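Search stories, topics, authors
Search

November 2025
By Úna Fahy

The first thing I learned about teaching a robot to empty a grocery bag is that you have to be boring at it. I am not naturally boring at it. When I unpack a bag at home I grab whatever's closest, drop it, pick it up with the other hand and forget the eggs. Do that with a robot strapped to your wrist movements and it'll learn every bit of it, including the forgetting.

I spent two weeks at the Akpan lab, up a flight of stairs over a tile showroom in Brasitz, because I'd read their short paper on reaching into soft containers and didn't quite believe it. The claim is simple enough. Most robots that pick things out of a bin do it from a camera fixed overhead, and they're good at it as long as the bin has stiff sides and stays put. A bag does neither. It sags, it folds over, it hides the thing you want under the thing you don't. So the Akpan people threw out the overhead view and trained their system, which they call Nernitura, on nothing but a small camera down at the wrist.

And then they did the part that made me want to visit. They kept the bad pictures!

Normally you'd clean up your training data. If the arm swings fast and everything smears, you toss those moments out and keep the nice crisp ones. The group tried it both ways - same arm, same operators, same 467 recorded demonstrations - and the version that had been fed the smeary stuff did better when it had to move at a decent speed. It had seen what its own hurry looks like. 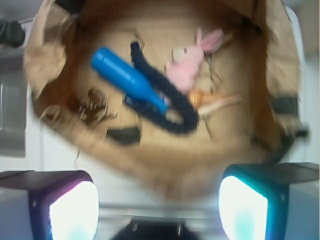

You can still get a lot out of a view like that, even with the blur. There's a bright blue bottle lying across a dark, fuzzy loop of something like cord, and a pink plush bunny next to it, ears and all, and I could pick those out right away. Eyes on the bunny? Forget it. But you don't need eyes on a bunny to know where to grab it, and I think that's most of the argument right there.

Ganstead, who works on stiff-sided bins and has no great love for paper bags, told me over the phone that the result was real but that I should be careful with it, that keeping blurred data helps only when the blur in training matches the blur on the job, and that a slower arm would probably get nothing from it except longer training runs.

Fair point, and the lab doesn't really fight it. When they slowed the arm way down, the gap between the two versions more or less closed. Their answer is that people won't want a slow arm, which sounds to me like a different conversation.

I got to try being an operator myself. You hold a handle, the arm copies you, and you work from the wrist view on a monitor. I went after a bottle first (everyone does, they're easy) and pinched the side of the bag instead, and lifted the whole thing a couple of inches off the table. That run went into the pile too. They keep up to 2 flubs per session, on the theory that a robot ought to see somebody recover from a mistake, and I gave them their full allowance before lunch.

The folded rims are what still trip it up. When the top of a bag slumps inward, Nernitura sometimes reads the fold as an object and goes for it with total confidence. Next on the list is a wrist that nudges the rim aside before reaching in, and they've started recording for that already.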